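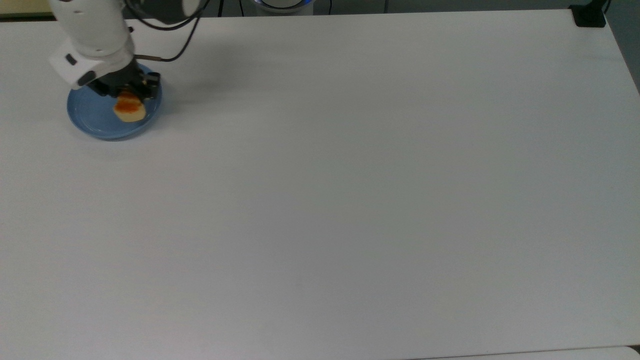 Ornella Sanna wrote in to ask whether a matt tabletop needs different care from a gloss one, and whether a plate can stand directly on it. Her questions are answered first, followed by others received on the Tolura range.

Does a matt surface need a special cleaner?
No. Use a soft cloth, warm water and a little washing-up liquid. Rinse the cloth and wipe again. Polishes and waxes leave shiny patches.

Can I put plates straight on the table?
Yes, at serving temperature. The surface is rated to 70 °C. Pans and oven dishes need a trivet.

Why are there grey lines where a plate has stood?
These are usually deposits from the unglazed foot ring of the plate, which is harder than it looks. Rub gently with a damp melamine sponge. Dragging plates makes the marks worse; lift them.

How do I remove orange stains from food?
Turmeric, paprika and tomato oil should be wiped up at once. For a dried stain, lay a damp cloth over it for 7 minutes, then clean as usual. Do not use bleach.

Is the Zestholm top the same material?
The coating is the same. The core is thicker and the edge is square.

Which plates have a smooth foot?
In our own tableware, Delaunay. Multis plates have an unglazed ring and should be used with a mat on light grey tops.

Can I get a sample?
Yes. Samples measure 50 x 50 mm and are sent by post. Ask for Noemi Donati at the sample desk and give the colour name.

Last updated: Tuesday, February 4, 2020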